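About Vovmont

Mon 13 April
By the Vovmont shop team

Vovmont makes shoes and boots for avatars. We sell them in one main shop on the Derkari region and in a smaller one at the Grellus market, and everything we have on sale can be tried as a free demo first. The shop is run by two people, one who builds and one who does textures, scripts and customer messages. Most of what we know about shoes came from wearing bad ones in virtual worlds for years.

We opened in September with a single pair of lace-up ankle boots in nine colours. They are still on sale, on the left-hand wall as you come in, and they have been rebuilt twice. If you bought the first version you can have the current one free of charge. Click the redelivery board by the door and it will send you whatever you own in its latest form.

What we make

There are 478 items in the shop at the moment. That figure counts each colour separately, so the number of actual designs is a good deal smaller. Boots make up the largest part, then flats and sandals, then heels. We also have a short rack of socks and tights made to fit under our own shoes. They may fit under other makers' shoes too but we don't test for that.

All of our shoes are original mesh, modelled by us. We don't use bought-in templates. Some people don't mind templates and there are decent ones about, but we wanted to be able to fix a heel or move a buckle when somebody reports a problem, and that is hard to do with another person's file.

Textures are drawn by hand or made from our own photographs of leather, canvas and felt. Each pair comes with a small menu for changing the laces, soles and metal parts. The menu deletes itself if you ask it to, which helps in busy places where scripts are limited.

Yimyam

Yimyam is our second label. It covers slippers, wellingtons, animal feet and anything else that would look odd next to the dress shoes. It has its own room upstairs on Derkari — take the stairs at the back, as the lift only goes to the roof. Prices under Yimyam are lower and the menus are simpler. Group gifts are nearly always Yimyam items.

Sizes and fit

We make each design for the main body types and for three heel heights. If your body isn't on the list, send us a notecard with its name. We can't promise to add it, but requests are how we decide what to work on next. Please wear the demo with the outfit you mean to use, especially long trousers. A boot that fits perfectly on a bare leg can still poke through a hem.

The group

The Vovmont group has just over its second thousand in sight and we have set the limit at 2,000 members, so that notices can still be answered properly. Joining is free. Members get one gift a month and early sight of new releases. We send two notices a week at most. Old gifts stay in the chest on the upper landing until the end of the season, then they are retired and don't come back.

Bloggers

We take on a small number of bloggers and keep the list open all year. There is no minimum number of posts. We ask for clear pictures where the shoes can be seen, a credit with the correct name of the item, and an honest opinion. If you think the straps are too wide, please write that. Applications go in the grey postbox beside the Derkari landing point. 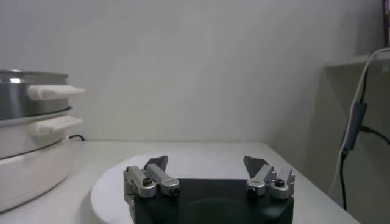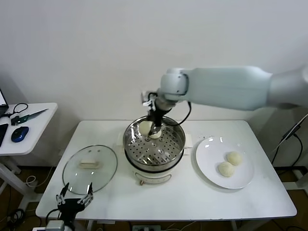
Second picture: steamed buns and the steamer basket.

Getting in touch

Send a notecard to the shop account with your avatar name and the item in the title. Instant messages get capped and we lose them — notecards don't. Replies normally take a day or two. Refunds are given for double purchases, and wrong colours can be swapped if the pair hasn't been passed on as a gift.

The Grellus shop has no redelivery board yet. Please use the one on Derkari.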